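Room 731 walk-through: tables, cups and surfaces
Bukance site, Feb 22, 2019
Filled in by Florante Lagman

I was handed last year's sheet to work from. Every box on it was ticked and there wasn't one comment, so I started over with a blank. Marks are OK, NOT OK or CAN'T TELL. I used the last one a lot, and I would like people to leave it that way when they type this up.

1. Table stable, no rocking
OK. Leaned on each corner. The Ambrosio leaflet says it will carry up to 200 pounds. I did not test that and I don't believe it.

2. Table set against the wall, no gap that catches cords or fingers
OK for today. It was supposedly fixed in place in May, but I slid it out with one hand. Put it back and checked again.

3. Cups clean and free of cracks
CAN'T TELL. The log says "cups inspected" with no initials. Inspected how? A hairline crack in thin plastic shows up when you fill it and wait, and I doubt anyone did. Fill each one at the sink, stand it on a paper towel, look at the towel after 3 minutes.
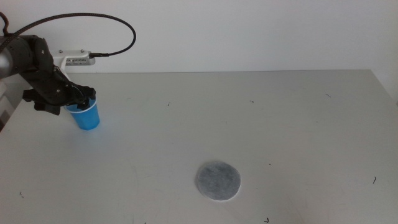
Item 3: blue plastic cup at the table.

4. Cups kept to one use
NOT OK. The label on the shelf says "drinking only." The sheet taped under it says "rinsing and small parts." Pick one. Until then I would not drink out of any of them.

5. Tabletop wiped down before use
NOT OK. Signed off as wiped that same morning. Maybe it was. A light gray top looks clean from the doorway whatever you do to it, so get down level with the surface and look across. There are specks on it, and one thin curved dark bit that is either a fiber or a hair. None of this is dangerous. It does make me wonder about the other signatures.
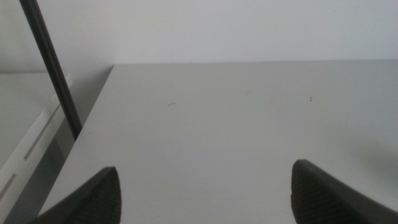
6. Wall behind the table sound, no flaking paint
OK. Plain white, nothing coming off it. Ran a dry cloth along the part I could reach and got nothing worth writing down.

7. Small items on the table accounted for
CAN'T TELL. The supply list has "felt pads, gray, round" from Wulow and also "filter discs, gray, round" from Masex. Good luck telling them apart once they are out of the packet. I asked which one belongs next to the blue container and got two answers. If it is a pad, fine, leave it. If it is a filter, it shouldn't be lying out on an open surface picking up whatever is there, and it certainly shouldn't go back into use afterward. 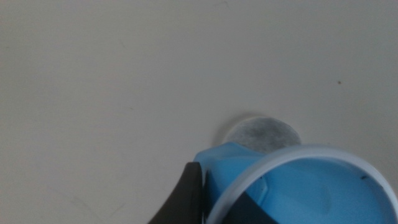
So for now the rule should be that anything round and gray goes in a marked bag or in the trash. The cost of a new one can't be much, and I am tired of hearing "it's probably the clean one." Probably is no use on a safety sheet.

8. Containers free of sharp edges
OK on the ones I picked up. Ran a thumb around each opening. The supplier's word is "shatterproof," and I have left that word off the new sheet until somebody shows me a reason to put it back.

9. Cleaning spray labeled and stored away from cups
NOT OK. Labeled, yes. Stored on the same shelf as the cups, 4 inches away. This was marked corrected last time.

Follow-up
Items 4, 5 and 9 to be redone before the room is used for drinks or food.
Items 3 and 7 stay open. Please don't close them by email. Come and get me and we'll look at them together.
Old sheet attached for comparison. Signature on it is not mine.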